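# Noise in the Geltmont library: what I measured and what I'd do over

I picked this topic because I was annoyed. I study on the second floor of the Geltmont library most afternoons, and it always felt louder than the first floor, which is supposed to be the "talking allowed" one. So my question was pretty simple: is the quiet floor really quieter, or do we all just whisper there and hear every little thing?

## How I did it

I borrowed a sound level meter (a Cleltard, the cheap gray one from the equipment desk) and took readings at 14 spots, seven on each floor. Every reading was a one-minute average, and I wrote down what was going on nearby - somebody zipping a backpack, the elevator, that kind of thing. After five weeks I had 217 usable readings. I threw out the ones where I bumped the meter or where a friend came over to ask what I was doing (this happened way more than I planned for!).

I kept everything in one big spreadsheet, and then I made the charts in Illance, which I'd never used before and which ate a whole weekend. The floor plan with the colored dots is the part I'm proudest of, even if the stairs are drawn a little crooked.

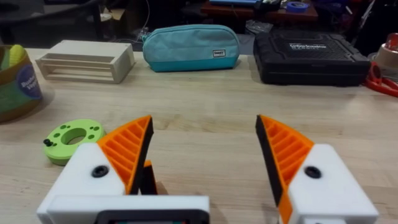
The first thing I noticed was how much the time of day mattered. At 10 in the morning the two floors were almost the same. By 3 in the afternoon the first floor had jumped up a lot and the second floor had only crept up a bit. So okay, the quiet floor is quieter, and I have to take back some complaining.

But the spot I always sit in, right by the copy room, was the loudest one on the second floor, and it beat two of the first floor spots. The readings there went up and down all the time too, and I think that's what bugs people. A steady hum from the vents is easy to tune out - a stapler every couple of minutes isn't.

## The survey part

I also handed out a short survey and got 27 back. Most people guessed the second floor was quieter, and the ones who sat near the copy room were the least happy with it. I know 27 isn't many, and they were all people who were already in the library, so I didn't try to do any fancy statistics with it.

## What I'd change

I'd take evening readings, for sure. I stopped at 5 every day because that's when my bus leaves, and a few people told me evenings during finals are a whole different world. I'd also use two meters at once so I could compare floors at the same minute. And I'd move my own seat before starting, but I've done that now anyway. I'm by the atlases.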